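Media Accreditation FAQ – Clunier Fight Night

Updated May 29, 2020

Who needs a media credential?
Anyone who plans to report, photograph, film or record audio at a Clunier Fight Night event. Fighters' family members and sponsors use a different form, and a media pass does not cover them.

How do I apply?
Fill in the media form on our website and attach two pieces of recent combat sports coverage with your name on them. Freelancers also need a short letter from the outlet that will run the work. Applications are read by Llinos Maddocks in the press office.

When will I hear back?
Usually within 4 working days. If you have heard nothing by then, check your spam folder before writing to us.

Is there a limit on how many people an outlet can send?
Yes. Each outlet may have one writer and one photographer. Cageside photo positions are given out separately, and a credential alone does not get you one.

Does critical coverage affect my chances?
No. We look at whether you cover the sport and whether you followed the rules last time. A promoter or manager who is unhappy with an article cannot have your pass withdrawn. Complaints about factual errors go to your editor in writing.

Where do I pick up my pass?
At the side entrance of the Portela Hall, from the desk in Room 407. Bring photo ID. Passes can't be collected by a colleague.

Can I interview fighters before their bouts?
Only at the weigh-in and at the open workout. On fight night the locker rooms are closed to all media, including broadcast partners.
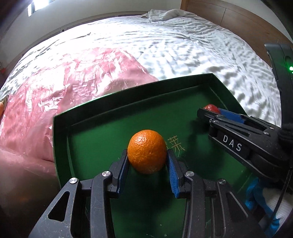 What happens at the post-fight press conference?
It starts around 20 minutes after the main event. Winners come first, then anyone else who has been cleared by the doctor. Please wait for the microphone and give your name and outlet. Maja Marciniak runs the room and decides who asks next.

Can a fighter refuse to talk?
Yes. We ask main card fighters to attend, but a fighter who has been hurt or is waiting on medical checks may skip it. We don't fine anyone for that.

May I post video from my seat?
Walkouts and crowd shots are fine. Footage of the bouts belongs to the broadcaster, Skalero, and posting any of it will cost you your credential for the next event.

Is there Wi-Fi and parking?
The press room has Wi-Fi – the password is on the back of your pass. Media parking is in the lot behind the hall and is first come, first served.

Do I have to apply again for the October card?
Yes. Credentials are good for one event only.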